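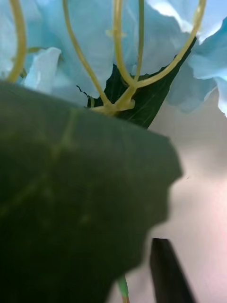

How does a leaf drink?

A plant takes in water through its roots. The water travels up the stem in thin tubes called xylem (say ZY-lem). In a leaf, these tubes run inside the veins.

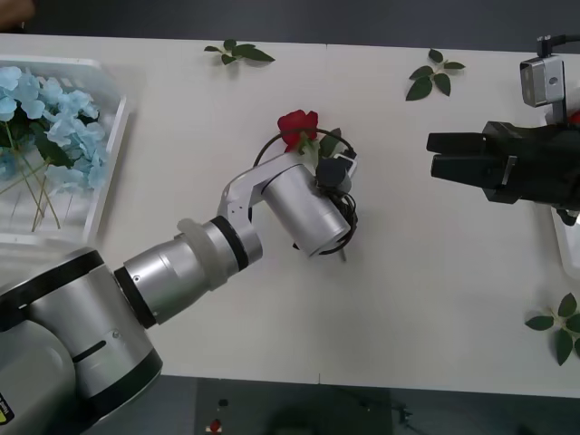 Water leaves a plant through tiny holes in its leaves called stomata. Most are too small to see without a microscope. When water escapes, more is pulled up from below – this is called transpiration. Flower arranging usually means cut stems. These have no roots, so they draw water straight in at the cut end.

Try it: put a stick of celery in 50 ml of water with food colouring. Look at it the next day.

Umbridge Science Pages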